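# Clundel wooden tea basket and round woven mat: notes after four months

I bought the Clundel basket in May to replace a cardboard box of loose tea packets. It is a rectangular wooden basket in a medium-brown stain, open at the top, with a cut-out handle in the end panel. Assembly took 18 minutes: glue, panels, a damp cloth for the squeeze-out. The instructions are one sheet and adequate.

Empty weight on my kitchen scale is 341 grams. The cut-out takes four fingers and had no splinters. One inner corner was rough and needed a few passes with 400 grit paper. The stain did not lift when wiped with a wet cloth, though I would not leave the base standing in water.

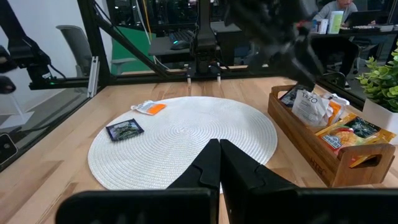 *Packets in the basket, two on the mat. Faint lettering on the side panel.*

Capacity is harder to state than the product page suggests. Clundel gives 20 packets. That holds for flat tea envelopes of one size. Mixed stock behaves differently: a stiff envelope stands up, a soft foil one slumps and ends up lying across its neighbors. With tea and snack packets together I get a usable load well under the stated figure. Past that point, pulling one packet brings a second with it.

The compartments help. Upright packets stay upright if each section is kept fairly full. Half-filled sections are where things fall over, so I consolidate every week or so.

The mat is sold separately, by Wotiritz. It is a round, pale, woven mat with a spiral pattern, and I use it as a sorting surface: packets come out onto the mat, get checked for date, and go back. It lies flat on butcher block. Crumbs work into the braid and have to be shaken out – wiping pushes them deeper.

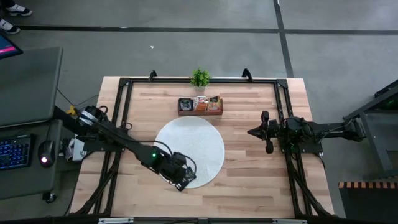
*Basket at the far side with the plant, mat in the middle of the table.*

Placed this way the basket is reachable from the front and the mat has clear wood around it. The footprint is modest, and a small potted plant fits behind without blocking access. Watering is the one risk, and I lift the basket away first.

Foil packets are the awkward case on the mat. On bare wood they slide when pushed from the side. The weave gives enough grip that a flat packet can be pinned with a fingertip and turned over to read the back.
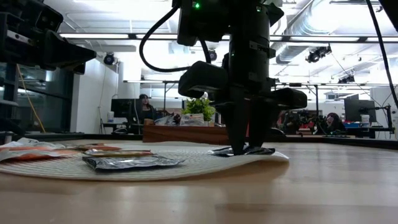 Slim wrappers are less trouble on the mat, although they are the first to get lost in the basket, where they drop below the rim between larger packets. A low divider would fix this. The Ondis box that Esperanza Obi lent me for comparison has one, but its handle is a glued strip and I trust it less. The Baptiste version has no compartments, so I ruled it out.

Faults so far: the rough corner, the optimistic capacity figure, and a slight rock on one foot, cured with a felt pad.

I would buy the basket again. The mat is optional on a textured surface and worth having on a smooth one.

Last updated September 2026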